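第3回 分解セル停止事象 検討会 議事録

日時：8月8日(水) 15時開始
場所：2階 小会議室(エアコンの効きが悪いほう)
出席：Fares Twal(議長)、保全係、制御係、安全衛生担当、製造2課、書記(保全係)
欠席：購買(「部品の話になったら呼んでください」との伝言あり。部品の話になったが、呼んでも来なかった)
配布資料：停止履歴一覧、再発防止案(第2版)、前回議事録

1. 前回議事録の確認

前回の「原因はおおむね判明した」という記述について、制御係より「おおむね」の削除、安全衛生担当より「判明した」の削除を求める意見が出た。両方を反映すると文にならないため、「原因を調査中である」に改めることで合意。そのほかの修正はなし。

2. 事象の経過(保全係)

対象は使用済み機器の樹脂パネルを外す工程で、ネジを緩めてからグリッパでパネルを持ち上げる動作を受け持っている。セルの愛称はSisovero。命名の経緯を知る者は出席者におらず、今回も議題にはしなかった。

当日は午前の立ち上げから異常表示なし。サイクル638で、ネジが1本残ったままパネルの把持に移り、持ち上げ軸の過負荷検出で停止した。制御上の記録は「ネジ外し完了」であった。現物のネジは完了していなかった。この点について、記録と現物のどちらを信じるかという質問が製造2課から出たが、議長が「現物」と即答し、議論は12秒ほどで終わった。

人の負傷なし。パネルは角の部分が欠けた。停止後、当番者が扉を開けて中を確認しているが、その手順に問題があったため項目4で扱う。

3. 原因の検討

(1) ネジ外し完了の判定について
制御係の説明では、完了の判定は工具の回転数のみで行っており、ネジが浮いたかどうかは見ていない。工具が空転しても規定の回転数に届けば完了になる。設計時の考え方を問われ、制御係は「当時は空転しない前提だった」と回答した。議長より、前提は資料のどこに書いてあるかとの質問。どこにも書いていない。宿題とする。

(2) 工具の先端について
停止後に外したビットは先端の角が丸まっていた。交換の目安は18日ごとだが、前回の交換から23日が経過していた。保全係より、交換予定日が連休に重なり、休み明けに予定表が更新されたことで該当行が消えたとの説明があった。消した者は特定できていない。予定表の編集権限は全員にある。

(3) 配線の干渉について
グリッパ周りの青い細線がパネルの手前を斜めに横切る姿勢がある件は、前回から継続。今回の停止に直接関係した証拠は見つかっていないが、持ち上げ時に引っかかれば次の議事録の主役になる、というのが保全係の見立てである。安全衛生担当から「主役になる前に直してほしい」との発言があり、異論はなかった。

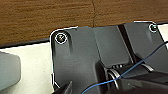

設備技術部 保全係(分解セル担当)

作業姿勢では、左上のボス頭のネジと、右上の角にあるネジの両方が見える。グリッパの指はパネルの左の縁に近い位置まで入っており、青線はその右手、銀色の金属部品の上を通っている。制御係はこの種の画像でネジの位置は取れているとし、課題は位置の検出よりも、緩めた後にもう一度見に行かないことにあると説明した。

製造2課から、なぜもう一度見に行かないのかとの質問。サイクルタイムのためである。では停止中のサイクルタイムはいくらか、との重ねての質問に対し、制御係は資料に目を落とした。

議長の整理は次のとおり。先端の摩耗で工具が空転し、空転を完了と数え、確認せずに持ち上げた、という筋が有力である。ただし摩耗品での再現試験がまだなので、前項の反省を踏まえて「判明した」とは書かないこと。書記は了解した。

4. 安全上の指摘(安全衛生担当)

当番者は扉を開ける前に非常停止を押しておらず、扉のインターロックだけで中に手を入れた。動力は遮断されていたが、持ち上げ軸はパネルを引いたまま保持しており、ネジが外れるか樹脂が割れた場合には跳ねるおそれがあった。当番者は「止まっていたので止まっていると思った」と述べている。気持ちは分かるが、手順書には止まっているかどうかを表示で確かめるよう書いてある。

これについて保全係から、その表示灯はHinrichs製の操作盤の裏側に回らないと見えないとの指摘。出席者のうち位置を正しく言えたのは2名で、うち1名は取り付けた本人であった。

手順書(第4版)の該当ページは盤の扉の内側に貼ってあり、盤を開けないと読めない。盤を開ける前に読むべき内容も同じページに書かれている。

5. 対策案の審議

案A 緩め動作の後に再撮像し、ネジの浮きを確認してから把持に移る。採用。サイクルの延長は製造2課が了承した。延長幅は実測後に報告。

案B トルク波形で空転を判別する。採用するが、案Aの後とする。制御係の手が足りない。

案C ビット交換を日数ではなく使用回数で管理する。採用。カウンタは予定表と別に置き、編集権限は保全係に限る。

案D 青線の経路変更とクランプ追加。採用。クランプはInolariの在庫品で間に合う見込みだが、購買の確認待ち。

案E 「注意喚起の掲示」。前回の会議でも採用されており、現物はすでに4枚貼られている。5枚目は見送り。

案F Drurnosdale式の把持ツールへの全面更新。見積もりの表紙を見た時点で次年度送りとなった。2ページ目以降は回覧していない。

6. 再開の条件

次の全部がそろうまで自動運転は行わない。手動による単発動作は、2名立ち会いの場合に限り認める。

・案Aの組み込みと、摩耗ビットを使った再現試験
・青線の経路変更
・表示灯の正面への移設
・当番者全員への復旧手順の再教育(扉を開ける前に非常停止、保持軸の残圧と荷重の確認、表示灯の確認)

製造2課より、その間の処理は手作業になるが電動ドライバーが足りないとの申し出。保全係から15本貸し出す。返却時は本数を確認すること。前回の貸し出し分がまだ全部は戻っていない。

7. 宿題

制御係：完了判定の前提条件を文書にする。「空転しない前提」という一文で済ませないこと。
保全係：再現試験の計画、カウンタの設置、青線の経路図。
安全衛生担当：手順書第5版の案。貼る場所も併せて提案する。
製造2課：手作業分の要員表。
Twal議長：購買を会議に連れてくる。

8. その他

会議室のエアコンについて設備側で見てほしいとの要望が出た。出席者の半数が設備側であったため、持ち帰りとした。

次回は再現試験の結果が出た後に招集する。

以上
(記録：保全係)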